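Call for participants: website widget trial

Molatine invites the owners and editors of small websites to take part in a trial of its embedded local information panel. The panel may be placed on any page or blog and displays a five-day forecast, tide times and road notices for a place chosen by the site owner. It is supplied free of charge for the length of the trial and afterwards.

We are seeking 32 sites in all, of which 13 will be drawn from Dundstead and Hirton. Parish newsletters, sports clubs, guest houses and independent shops are particularly encouraged to apply. Sites that already carry a forecast from another supplier are eligible, provided that the two are not shown on the same page.

Participants will be asked to:
Add a short piece of code to at least one page and keep it in place until the end of March.
Complete a questionnaire at the start and at the end of the trial.
Report any fault in the display, stating the browser and device used.
Attend one session at our Hirton office, or join by telephone.

No knowledge of programming is required. Written instructions are provided for the most widely used publishing systems, and Siham Daher will answer technical queries by email during office hours. The panel does not set cookies and collects no details of visitors to the host site.

Each participating site will receive a payment of £747 on return of the second questionnaire. Travel to Hirton will be refunded at the standard rail fare on production of a ticket.

Applications should give the address of the site, the name of the person responsible for it and the place for which information is to be shown. They should be sent to Vasco Loureiro, Trials Office, Molatine, Hirton, and must arrive by 1/11/18. Late applications will be placed on a reserve list.
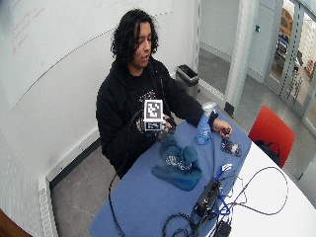
Applicants will be told of the outcome in writing. Those who are not selected may ask to be considered for later trials.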